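ok I've been putting this off but it's time for the big sourdough rye thread. I baked my way through a whole winter of it, my kitchen smells like a brewery and I have opinions (so many opinions!)

Background first. My neighbor Alois Strebel gave me a jar of his starter back when the heat in our building was out, and told me to feed it and leave it alone. I did the first part. I poked at that thing every hour like it was a sick hamster.

Rye is a totally different animal from wheat, btw. You don't knead it. You can't, really, it's cement. You stir it with a wet spoon and scrape it into a pan and that's pretty much the whole job. I watched so many videos of people doing fancy folds and none of it applied to me, which I found kind of relaxing?

My regular loaf: 300 grams of dark rye flour, a big scoop of starter, salt, warm water until it looks like wet mortar. Sometimes caraway. My sister says always caraway. My sister doesn't live here.

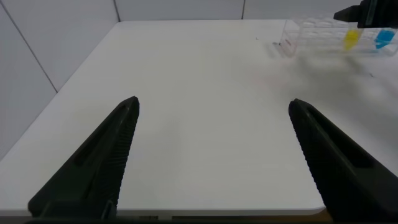
Nabila Kamel
Home baker, slow reader, Wudcombe

Continuing! A few of you asked about flour. I get mine from Kilus, the little shop by the bus stop in Wudcombe, and they grind it pretty coarse. If yours is finer you'll want a bit less water, start low and add a splash at a time.

Timing depends so much on your kitchen. Mine is freezing until May, so I mix after dinner and bake the next morning. In summer I've had the same dough climb out of the pan while I was on the phone with my mom. Now I put a tray underneath, always.

How I tell it's ready: the flour I dusted on top starts to crack and little pinholes show up. Once there are lots of pinholes, go go go, get it in the oven. I've waited too long on this more times than I want to admit and you get a loaf with a dent down the middle like an old mattress.

It bakes for 60 minutes in my oven, which runs hot. Then comes the awful part, where you have to leave it ALONE until the next day. Cut it warm and it's gummy and sticks to the knife and you'll think you messed up. You didn't! Go to bed!

Best things on it so far: cold butter and radishes, smoked fish, plum jam. Zane Vanags told me to try it with honey and a thick slice of hard cheese and I've had that for breakfast every day since, so thanks Zane, I guess I'm buying cheese in bulk now.

Someone asked about the old cookbook I keep mentioning. It's a reprint from 1881, and the bread chapter has no temperatures at all, just stuff like "a brisk oven." It also wants you to make enough dough for a household of farmhands. I cut it way down and still had to give two loaves to Hazem upstairs.

Oh and if your starter smells like nail polish remover, it's hungry. Feed it twice in one day and check again in the morning. Mine has come back from far worse (I forgot it behind the pickles for most of a month).

Next up I'm trying the version with soaked old bread mixed into the dough. The heels are in a bag in the freezer, I'll post the recipe once I've made it a couple of times.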